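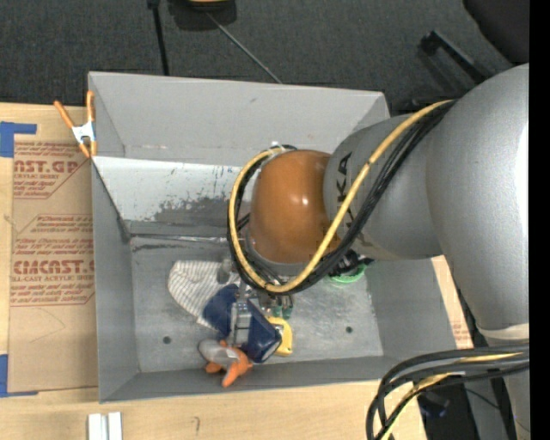 By Tshepo Nkuna
Filed under Reviews, November 2018

Wavik Porcelain Inspection Lamp, $90

I buy and sell English dessert wares, mostly plates and comports, and I look at a lot of them in bad light. Sale rooms are dim, fairs are worse, and the halogen torch I had used for years gave everything a yellow cast. I bought the Wavik in July and have used it on most of what has come through since.

The lamp is a handheld unit with a flat head and a switch on the neck. It has two settings, plain white and long-wave ultraviolet. You charge it through a socket in the base. The cable supplied is short, and I replaced mine the first week.

White light first. The color is neutral enough that I can tell a warm paste from a cool one, and held behind a plate it shows the translucency clearly. On thin saucers I could see the potting rings and, on one, a firing crack that ran under the gilding. It was less use on heavy pieces. A tureen stand defeated it, and I went back to the window.

The ultraviolet setting is why most people will buy it. Overpainting on a rim usually shows as a duller or brighter patch against the glaze. I tried the lamp on a part service I bought as lot 859 at Wukcombe, cataloged as perfect apart from rubbed gilding. Two of the plates had resprayed edges. One of these I had already suspected from the feel of it against my teeth. The other I had missed. Newer restoration materials don't always fluoresce, so a clean result under the lamp doesn't prove a clean plate, and the leaflet should say so more plainly than it does.

The Garg lamp costs $200 and I borrowed one for a weekend to compare. It is brighter and the beam is more even, with none of the dark spot the Wavik throws in the center. It is also heavy, and the head is too wide to go inside a teapot or a narrow vase. For a bench I would choose the Garg. For a coat pocket I would not.

I also own the small Mivby penlight, which I can't recommend. The violet light it gives off drowns whatever you are trying to look at.

Complaints about the Wavik: the switch is easy to knock on in a bag, the finish on the neck chips, and there is no charge indicator. Mine died halfway through a viewing and I had to finish with my phone. The padded case is good, though it has no room for the cable or for a loupe.

Don't look into the ultraviolet head, and wear the glasses. They come in the box and fit over my own.

Worth the price for anyone buying regularly at auction. Collectors who add a piece or two a year can ask the sale room for the loan of theirs.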